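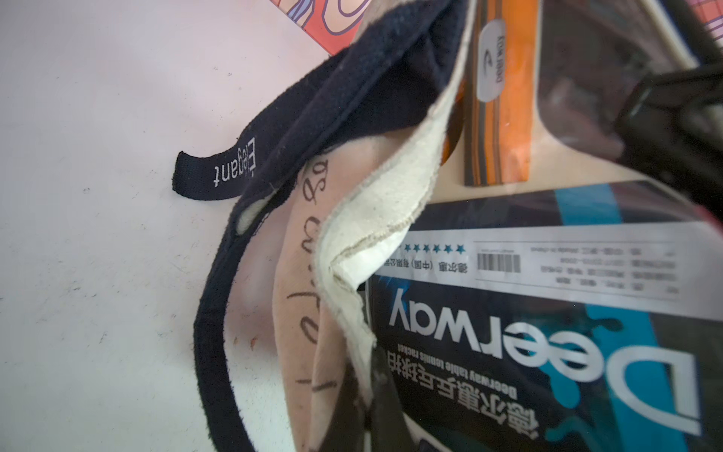
Day 6 with the Restinex trial kit from Hovulport, March 2025, and I'm starting to like the thing! Setup took me 2 evenings (the manual is 28 pages and half of it is safety stickers). I put it on a messy pile this time — the navy cloth with the frayed band, the pink one with the script on it, the Deerway table tennis set — and the fingers have the tail of the cream fabric. Soft stuff is what I bought into this trial for. The Britivis one costs $500 less, but I'd have to wait until August. Must email Hovulport about spare fingertips.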